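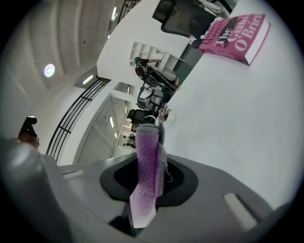 Purple towel, folded, with its tag showing.

**Maltholm Swim Club, members' meeting, September**
Started 7:10 p.m. in the side room. 34 members present out of 178.

## 1. Last minutes

Accepted with one change. The June minutes say the shower repair was "complete." Two of the showers still run cold, so the word now reads "started."

## 2. Moving winter swims to Cladholm

The chair read out the offer from the Cladholm pool: four lanes, evenings only, October through March. The letter calls this "a great value for your members." A member asked compared to what. There was no figure in the letter and none in the papers sent out with the agenda.

Several people pointed out that the same pool promised us four lanes last winter and we usually got three. The reply was that the pool has a new manager. The meeting was not much comforted by this.

The drive was also raised — 25 minutes on a good night, by the chair's own guess, and longer by everyone else's.

Agreed: no vote until the lane hours and the price are both in writing.

## 3. Online booking

We have had the sales sheet from Prothero for their booking system, Pendora. The setup fee is $600, with a monthly charge on top that the sheet describes as "flexible." Members wanted to know which way it flexes.

The case for it: fewer phone calls and no more double-booked lessons. The case against: we had three double bookings all summer, and all three came from the same torn page in the desk book. A new desk book costs less than $600.

One member who has used a system like it at another club said it was fine once people stopped forgetting their passwords, and couldn't say when that was.

Agreed: buy a new desk book now. Ask for a free trial of Pendora and look at it again in the spring.
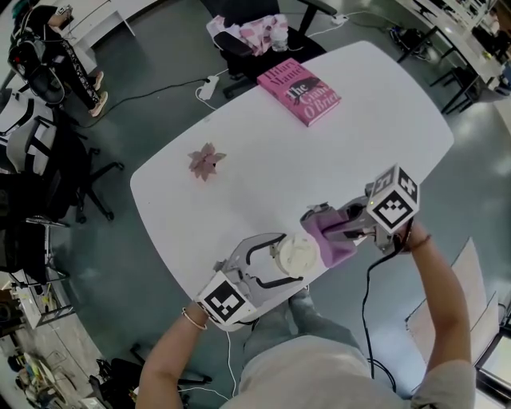 ## 4. Lost and found

The bin by the front desk is full again. Proposed that anything left at the end of the month goes to the thrift store. It was noted that we passed the same rule last year and the bin did not get any smaller. Passed anyway.

## 5. Other business

The vending machine still takes quarters and gives nothing back. The company says it has been serviced. A sign will go up.

Closed 8:25 p.m. Next meeting when the Cladholm figures arrive.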